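Sand play

Sand play is the digging, piling and shaping of sand by children, at the shore or in a sandbox at home. It is one of the oldest pastimes around, and it asks for very little - a patch of sand, some water and a free afternoon.

Toy shovels are often made of bright plastic, with raised ridges in the blade and a rim along each side.

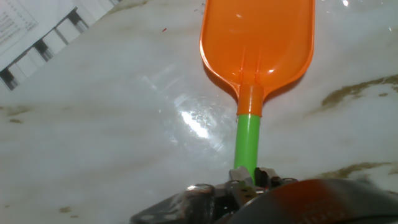 Public sandboxes

The town of Drulton opened its first public sandbox one April, to a design by Corrado Rizzi. It was 20 feet long and held 273 bags of sand, and families grew so fond of it that four more were built in the years that followed.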